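Preparing a Desktop Tower for Memory and Drive Service
Equipment Support Guides, Cumley Technical Services
Last revised 2021-12-05

Purpose

This guide sets out the procedure for opening a desktop tower, checking its interior, and replacing memory modules or a hard drive. It applies to the standard office towers issued to departments in the Cumley and Sostden buildings. Laptops and all-in-one units are covered in a separate guide and should be sent to the main service desk.

Staff who have not completed the bench safety session should not open a tower without supervision. The next session is planned for February.

Before You Begin

Confirm that the user's files have been saved to the network. A memory replacement does not alter the contents of a drive, but a tower should never be opened while the only copy of a file is stored inside it.

Have the following ready:

A Phillips screwdriver
An antistatic wrist strap
A small tray for screws
The replacement part, still in its protective bag
A service sheet (Form 64)

Record the service number of the tower on Form 64 before any part is removed. If the number is missing or unreadable, stop and ask the Penik inventory office for a new tag.

Step 1. Disconnect the Tower

Shut the computer down from the operating system. Unplug the power cord from the wall and then from the tower. Press and hold the power button for 3 seconds so that any remaining charge is released. Disconnect the monitor, keyboard, mouse, and network cable. If the unit was in use shortly before, allow it to cool before opening it.

Step 2. Lay the Tower on Its Side

Clear a space on the worktable large enough for the tower and the removed panel. Lay the tower down with the removable panel facing up. Release the panel, slide it away from the front, and lift it off. Do not force a panel that resists. Check first for a screw that has been missed, or for a lock at the rear.

Attach the wrist strap to bare metal on the chassis and keep it on for the remainder of the work.

Step 3. Identify the Main Parts

Take a moment to locate each part before touching any of them. The position of the parts differs between models, and a technician who has just finished one type of tower may easily reach for the wrong cable on the next. 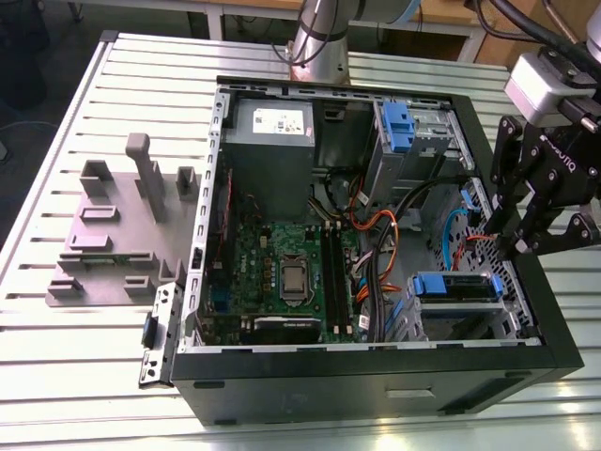

Figure 1. Tower on its side with the panel removed. The memory slots are to the right of the processor socket, and the drive bay with the blue carrier handle is at the lower right.

Look over the cables. Any connector that must be unplugged should be noted on the service sheet, together with the place it came from. Cable colors are a useful reminder but are not a reliable guide to function, and they should not take the place of written notes.

Remove loose dust with short bursts of compressed air. Hold fan blades still while doing so. Household vacuum cleaners are not permitted at the bench.

Step 4. Check the Power Supply Label

The power supply is to be inspected on every service visit, even when the reported fault concerns another part. Read the label in place and do not remove the unit to do so. The label in Figure 2 carries the DELL name, a CE mark, and an 80 PLUS logo, with the remaining details in fine print, and a flashlight is often needed to read such text. Copy the model number and output rating onto Form 64. If the label is torn or has been covered, write "not readable" in the space provided. The power supply casing must never be opened. A unit suspected of being faulty is to be replaced whole.
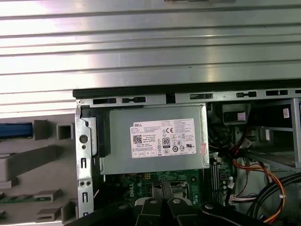

Figure 2. Power supply with its label in view, above the motherboard.

Step 5. Replace the Memory

Memory modules should be handled by their edges only. Press the latches outward until the old module rises from its slot, then lift it straight up and place it in an antistatic bag. Before fitting the new module, identify the slots and make sure that no cable lies over them. In Figure 2 they run vertically to the right on the board, while a pair of black cables arcs across the lower right corner of the case. Line up the notch in the module with the key in the slot and press down evenly at both ends until the latches close. Never rock a module from side to side.

Step 6. Replace the Hard Drive, If Required

Unplug the data and power cables by gripping the connectors. Do not pull on the wires. Release the carrier, lift it from the bay, and transfer it to the new drive. Return the carrier to the bay and reconnect both cables. Removed drives are to be labeled and placed in the locked cabinet on the same day.

Step 7. Close and Test

Count the screws in the tray, confirm that no tool remains inside the case, and refit the panel. Reconnect the tower and start it. Enter the setup screen and check that the full amount of memory and the correct drive are listed. Run the Yousafzai diagnostic program for 60 minutes before returning the tower to its user.

If the program reports an error, reseat the part once and repeat the test. A second error should be entered on Form 64, and the tower should be placed on the hold shelf.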